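Household Services, Level 2
Session 7: The sitting room

Notes by Pei-shan Choi, Sorbridge

Read these before the practical. Bring the room sheet from last week, as we carry on from the same list.

Order of work
Start at the door and go round the room one way. Pick up first, then cushions, then dusting, then the floor. If you dust before you do the cushions you will be dusting twice.

Sofas
Take the loose pillows off and put them on a clean chair, not on the carpet. Feel along the back of each seat cushion for coins, pens and remote controls. Anything you find goes in the tray by the door.
Lift seat cushions one at a time and brush underneath. Check the label before using any spray. On a sofa with a wooden frame, wipe the arms with a barely damp cloth and dry them straight away.
Striped covers show up a crooked cushion more than plain ones do. Line the stripes up from one cushion to the next, then stand back by the door and look again. Pillows go back last, one near each armrest unless the room sheet says otherwise.

Posture
Bend at the knees and keep one foot forward. Mavis Ostrowski will go over this again in the practical - most of you were reaching too far from the waist in September.

Marking
The sofa is worth 7 marks and the floor 2. Late room sheets go in the box outside room 293.

Reading: handout 6, second page only.
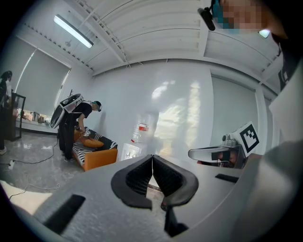
Page last changed: January 20, 2023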